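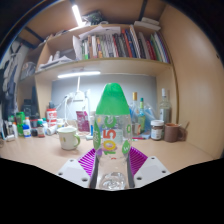
Wilma Visser demande que l'on arrête de parler de « gestes simples » dans les notes de service : saisir un flacon souple sans l'écraser, entre deux autres, sur un plan encombré, demande de l'attention, et les personnes qui le font avec la pince toute la matinée sont fatiguées à midi. Elle souhaite que cette remarque figure en tête du compte rendu. Accepté.

Accueil | Vie du site | Comptes rendus | Notes de service | Documents | Contact

Vukevel, site de Verbeke
Réunion de suivi « Automatisation du tri des retours »
Compte rendu de la réunion du 2019-06-02
Partages : 2 | Commentaires : 14

Présents : Maarten Baert (animation), Wilma Visser (équipe retours), la responsable des plannings, un technicien de Sellcombe, la médecine du travail, deux opératrices de l'équipe du matin.
Excusé : le service informatique, qui a envoyé ses réponses par écrit.

1. Approbation du compte rendu précédent

Le compte rendu de mars est approuvé avec une correction au point 4. Il fallait lire que la prime d'équipe est maintenue pendant toute la phase d'essai, et pas seulement pendant la formation. La version corrigée remplace l'ancienne au panneau.

2. Avancement des enregistrements

M. Baert rappelle l'organisation. Les opérateurs qui se portent candidats quittent le tapis pour une demi-journée et passent au poste d'enregistrement, où ils prennent et reposent des objets courants avec la pince à main. Les séquences sont envoyées à Sellcombe, qui s'en sert pour régler le bras de la cellule Kosano. La cellule doit reprendre une partie du tri des retours de produits ménagers et alimentaires.

À ce jour, 1 160 séquences ont été acceptées par Sellcombe. L'objectif reste fixé à 2 000 pour cette première phase. Le technicien de Sellcombe précise que les séquences refusées le sont surtout pour deux raisons : l'objet sort du champ au moment de la prise, ou la pince se referme avant d'être en place. Une opératrice répond que la consigne de vitesse affichée au poste pousse à fermer trop tôt. Le technicien dit que cette consigne ne vient pas de Sellcombe. Après vérification en séance, elle a été reprise d'une fiche du tapis. Elle sera retirée.

W. Visser demande si les séquences refusées sont comptées dans l'activité de la personne. Réponse : elles le sont, comme du temps travaillé, sans indicateur individuel. Elle demande que ce soit écrit. M. Baert ajoutera une phrase dans la note de service.

Les bouteilles en plastique mince restent l'objet le plus difficile. Serrées trop bas, elles basculent ; serrées trop fort, elles se déforment et l'étiquette n'est plus lisible pour le lecteur. Le technicien demande davantage de prises dans un environnement chargé, avec des objets debout et couchés à côté, parce que les bacs de retours ne sont jamais rangés. Les opératrices confirment que c'est bien le cas au tapis.

3. Poste d'enregistrement

Hauteur du plan. Les personnes de petite taille travaillent les épaules levées. La médecine du travail a observé une matinée complète et recommande un plan réglable, ou à défaut un marchepied large. Le plan réglable est demandé en priorité. Le devis est attendu.

Poids de la pince. Il est jugé acceptable sur des séries courtes. Au-delà, plusieurs personnes signalent une gêne au poignet. La médecine du travail propose une pause de dix minutes par heure et un changement de main quand la personne s'en sent capable. W. Visser fait observer que la pause existe déjà sur le papier mais que personne ne prévient quand elle commence. Une minuterie sera posée au poste.

Éclairage. Les reflets sur les plastiques transparents gênent la relecture des séquences. Sellcombe ne demande pas de les supprimer, les reflets étant présents aussi dans l'entrepôt. Le technicien souhaite seulement que l'éclairage ne soit pas modifié au milieu d'une série.

Objets. Ils s'abîment et sont remplacés au fur et à mesure par l'équipe, sur son temps. M. Baert demande qu'un petit budget soit ouvert et que l'approvisionnement passe par le magasin. Accord de principe, montant à fixer.
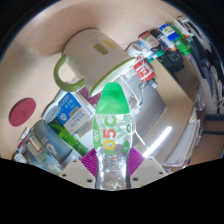
Une opératrice ajoute que changer la disposition des objets entre deux séries prend plus de temps que la série elle-même et que ce temps n'est prévu nulle part. La responsable des plannings en tiendra compte à partir du prochain tableau. Elle demande en échange que les demi-journées soient réservées à l'avance, car les remplacements de dernière minute au tapis retombent toujours sur les mêmes personnes.

4. Effets sur les postes

M. Baert présente la situation. L'équipe retours compte 14 personnes. La direction confirme par écrit qu'aucun départ n'est prévu en lien avec la cellule Kosano pendant la phase d'essai. Pour la suite, elle parle de « redéploiement » sans autre précision.

W. Visser indique que l'équipe ne peut pas se contenter de ce mot. Les questions qu'on lui pose tous les jours sont les suivantes :
- qui surveillera la cellule, et à quel niveau de salaire ;
- que deviennent les horaires du matin si la cellule tourne la nuit ;
- si le tri manuel qui reste sera composé uniquement des colis abîmés ou souillés.

Sur le premier point, M. Baert répond que la surveillance sera confiée à des personnes de l'équipe actuelle, après formation. La classification du poste n'est pas arrêtée. W. Visser demande qu'elle le soit avant l'appel à candidatures. M. Baert transmettra, il ne peut pas s'engager à la place de la direction.

Sur le deuxième point, il n'est pas prévu de faire tourner la cellule la nuit sans présence humaine. Le technicien de Sellcombe confirme que la version actuelle a besoin de quelqu'un à proximité pour dégager les objets coincés.

Sur le troisième point, la discussion est plus longue. Les opératrices disent que les colis faciles donnent le rythme de la journée et permettent de souffler entre deux retours difficiles. Si le bras prend les faciles, il ne restera que les fuites, le verre cassé et les emballages collés. La médecine du travail partage cette inquiétude et demande une évaluation avant la mise en service, pas après. M. Baert propose de laisser au tri manuel une part de colis courants pendant l'essai. Le technicien signale que cela réduira le débit mesuré de la cellule. M. Baert répond que le débit sera présenté avec cette précision.

Une opératrice demande si elle peut refuser le poste d'enregistrement. Oui, la participation reste volontaire et un refus n'a pas à être motivé. Elle précise qu'elle aime bien ce travail, plus calme que le tapis, mais qu'elle a des collègues qui ne veulent pas « apprendre le métier à la machine » et qu'il faut les laisser tranquilles.

5. Données et images

Réponse écrite du service informatique : les séquences sont conservées sur un serveur du site puis transmises à Sellcombe. Les visages ne sont pas recherchés, et toute séquence où une personne est reconnaissable est effacée à la relecture. W. Visser demande qui fait la relecture. La réponse ne le dit pas. Question renvoyée au service informatique.

Il est rappelé que les effets personnels ne doivent pas rester dans le champ si leur propriétaire s'y oppose. Des crochets seront installés dans le couloir pour les vestes et les sacs.

6. Divers

La démonstration de la cellule chez Sellcombe est ouverte à toute l'équipe retours, sur le temps de travail. S'inscrire auprès de la responsable des plannings.

La machine à café de la salle de pause est toujours en panne. Le point ne relève pas de cette réunion mais il est noté à la demande générale.

Décisions et suites

- Retrait de la consigne de vitesse au poste d'enregistrement : M. Baert, immédiat.
- Phrase sur les séquences refusées dans la note de service : M. Baert.
- Minuterie : magasin.
- Devis du plan réglable : M. Baert, avec la médecine du travail.
- Temps de mise en place dans les plannings : responsable des plannings.
- Classification du poste de surveillance : question transmise à la direction, réponse demandée par écrit.
- Relecture des séquences : service informatique.

La prochaine réunion sera fixée dès réception de la réponse de la direction. W. Visser demande qu'elle ait lieu en début de poste, pour que l'équipe du matin puisse y assister sans rester après ses heures.

Accueil | Comptes rendus | Haut de page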